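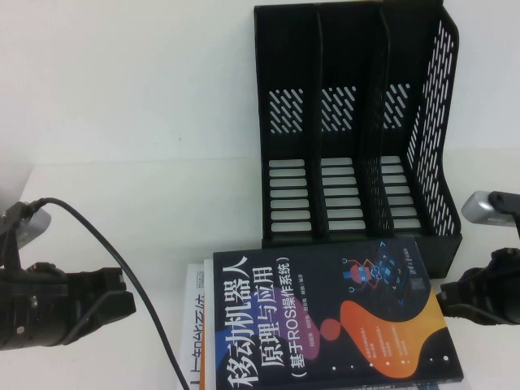 What does our group study?
We study how a robot with two arms can learn everyday handling work from a small number of human demonstrations, for example putting books into a desktop file organizer.

About the Vestov Group

The Vestov Group is a research group at the Grimonau Institute of Technology. We are working on the second floor of the Privdale building, in the same corridor as the machine shop. Our members come from mechanical engineering, computer science and, in two cases, from library studies, and the last has helped us more than we expected at the start.

Our main subject is imitation learning for two arms. A person guides the arms through a task, the movements and the camera views are recorded together, and a model is trained to repeat the task in new starting positions. Many groups do this. Our special interest is the moment when one hand must give an object to the other, or when both hands must hold it at the same time. In our experience most of the failures come in these moments.

Books are a good material for this question. They are heavy for their thickness, the covers slide on each other, and a book lying flat on a table offers very little edge for a finger to go under. One arm usually has to push or tilt the book so that the other arm can take it. After that the book must be turned upright and put into a compartment without hitting the divider wall.

The method

Our method has the name Pacheco. It divides each demonstration into short phases by looking at which arm is carrying the load, and it trains the model to predict the next change of phase together with the next movement. The person giving the demonstration does not need to mark anything by hand. We tried hand marking in the first year and it was slow, and two people did not often agree on where a phase begins.

The present training set has 2000 demonstrations, given by 9 operators. In the last evaluation, each model had 60 trials with books which were not in the training set. The model with phase prediction completed more trials than the model without it, and the difference was largest for thick books with a soft cover. For thin books we found no clear difference. We report this also, and we are still looking for the reason.

What does not work yet: books with a loose paper jacket, and a stack where the books are pressed closely together. The arms then often take two books in place of one.

Teaching

We offer one course for master's students, with 4 laboratory exercises. No experience with robots is necessary, but students should be able to write simple programs in Python. Places for the next course are given in August.

Visiting us

Visitors from schools and companies are welcome after agreement with the group office. Please write to us some weeks before, as the laboratory is small and the arms are in use on most days.

Page last changed: 5/28/22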